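Keeping Grasp Checks in Step with a Simulated Well Plate Bench

Project report, second-year software lab
Osvaldo Siqueira
9 January 2020

Summary

This project adds a grasp check to Stuvton, the task planner our lab group uses for its simulated bench work. Before the change, the planner closed the gripper on a rack and went straight to the next step. If the grasp was bad, the error showed up much later, usually as a timeout in a part of the code that had nothing to do with it. The new check runs between closing the gripper and lifting. It looks at the finger joint positions and at the wrist camera view, and returns a result the planner can act on. The code is merged into the main branch and is used by the other students in the group.

1. Starting point

The bench exists only in simulation. It is run by Sillex, which handles the physics and the rendering. Motion planning is done by Kamel, and Stuvton sits on top and decides which step comes next. The three parts talk over a message bus called Nestomier that an earlier student wrote. I did not change Nestomier except to add one message type.

A Stuvton task is a list of steps. Each step has a precondition, an action and a timeout. The pick step used to have three actions: move above the rack, move down, close. It reported success as soon as the close command had been sent. It did not wait for the fingers to stop.

I first thought the failures came from Kamel, and I spent most of my first weeks logging its paths. The paths were fine. When I replayed the logs next to the finger positions, I saw that in many failed runs the arm had started to lift while the fingers were still moving.

2. Design

The check has 2 stages.

Stage one uses only joint data. It waits until the finger speed drops below a limit and then compares the finger gap to the width stored for the object. If the gap is too small, the gripper has closed on nothing. If it is too large, the fingers are probably resting on the top of the rim. Either case is reported as a failed grasp with a reason code.

Stage two uses the wrist camera. It finds the outline of the rack, fits a grid to the wells and compares the direction of the grid with the direction the planner expects. A rack that is turned in the grasp can pass stage one, because the gap still looks right, but it fails stage two.

The result goes out as a message with three fields: status, reason and grid angle. Stuvton reads the status and picks one of three branches, which are continue, open and retry, or stop. The number of retries is set in the task file, and the default is 2. I kept the branches in the planner and left the check without any memory of its own. This made it much easier to test, since the same input always gives the same output.

3. Well detection

The grid fit took longer than the rest of the project. My first version looked for circles. It worked on racks with round wells and did badly on the ones with octagonal wells, where it placed the centers too close to the rim. The second version takes the dark areas inside the rack outline, drops those that touch the image border, and uses the center of each remaining area. It does not care about the shape of the opening.

Shadows were the next problem. The light in Sillex comes in at an angle, and a shadow that falls across a well can split the dark area or make part of it look pale. I tried a fixed brightness limit, then a local one that is computed for each patch of the image. The local limit is slower but held up better. After that I added a rule that a center must have at least two neighbors at the expected spacing, or it is thrown out.

A second rack in view also caused trouble at first. The fit would pull in wells from both racks and return an angle that matched neither. The code now picks the outline closest to the middle of the gap between the fingers and ignores anything outside it.

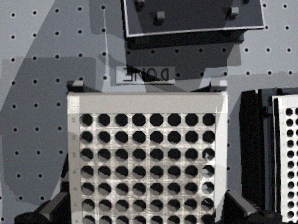
The local limit has one setting, the patch size, and it has to be larger than a single well. If it is smaller, the inside of a dark well is compared only with itself and disappears. I set it from the well spacing in the object file, so a new rack type does not need to be tuned by hand.

4. Testing

Unit tests cover the joint stage and the planner branches. For the camera stage I saved 1827 rendered views from Sillex, with the true rack angle stored next to each one. The test script runs the fit on all of them and writes out the cases where the error is over the limit. A full pass takes 10 minutes on the lab machine, so it is not part of the normal commit checks. It has to be started by hand before a merge.

Most of the remaining errors come from views where the rack outline runs past the image border on more than one side. In those cases the code reports "unknown" and Stuvton treats it as a retry. This wastes time when the grasp was good, but I preferred it to a wrong angle.

5. Open points

The stored object widths are typed in by hand and should be read from the Sillex model files. I started on this but the units differ between models.

The reason codes are plain numbers. They are listed in the readme, but names would be better in the logs.

The check only runs once, before the lift. A rack that slips during the move is still not noticed until the place step. Stage one could run in a loop during the move with small changes. Stage two is too slow for that at the moment. I plan to work on the loop version until April, together with the unit fix.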